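Desk Fans, One Power Strip and the Matter of Cords

Readers of this blog will recall that in February I undertook to put every surface in the house in order, one at a time. The present entry concerns the smallest of them, and the one I have postponed longest: the table with the fans.

The difficulty is seldom the appliances themselves. A desk fan occupies a modest space and may be moved with one hand. Its cord, however, requires a route, and 2 fans served by a single power strip require a plan. My former practice was to push the slack behind whatever stood nearest — usually the cup stand — and to consider the work finished.

The fans, the cords and a pink USB adapter:

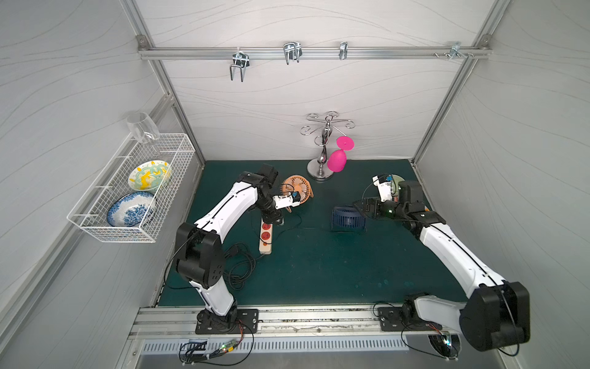
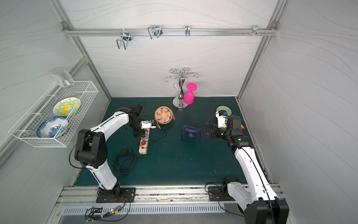
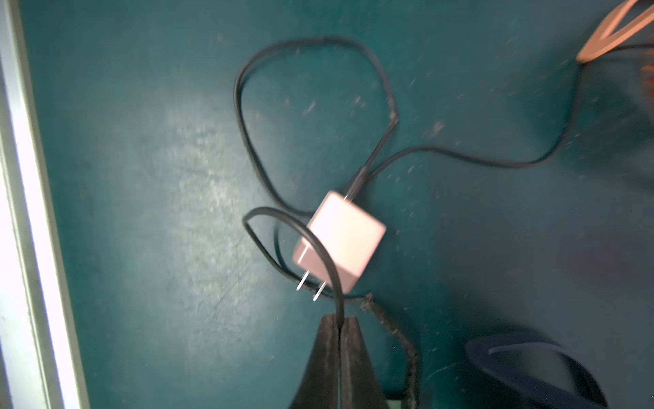 Lucinda Kowalczyk wrote to me that the cords should be dealt with before anything else is put in place, and that she would sooner have a long cord lying in plain view than a short one stretched tight. She also asked that cups be kept well away from any outlet, on a separate shelf if one can be found.

I have adopted the first of these recommendations. Slack is now gathered into wide loops and fastened with a Danko cloth tie, which may be opened and closed repeatedly without marking the cord. Tight coils are to be avoided. Each plug receives a small paper label, written in pencil, stating the appliance to which it belongs.

The question of the cups remains under review. The Stilel shelf I had intended for them is 3 inches too wide for the alcove, and I have requested the measurements of the narrower model.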